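Stalutach Two-Arm Serving Cell
From Mac Giolla – tabletop automation for tea rooms and tasting counters

The Stalutach puts two arms on one table and gives each a different hand. One side carries a jointed, multi-fingered hand for awkward round things like teapots. The other has a plain two-finger gripper. We love how well the pair suits small tableware!

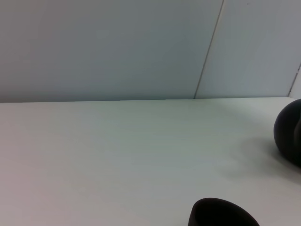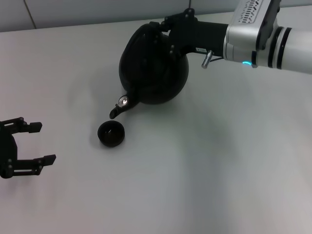
Teapot and cup work, wrist and overhead views

At Clestmont, Mavis Okafor's tasting staff used to pour up to 600 cups a day. Sore wrists were a regular complaint by May. Now they set out the samples, pick the teas and spend far more time talking with guests – and they still pour by hand when they feel like it.

Training takes 5 shifts. Toivo Leinonen runs it on site and is great with people who have never touched a robot.

Cell weight: 61 kg, table included
Cleaning: wipe down the fingers and pads after each shift
Service: Tarun Awasthi, Cuscombe workshop

Page updated August 23, 2024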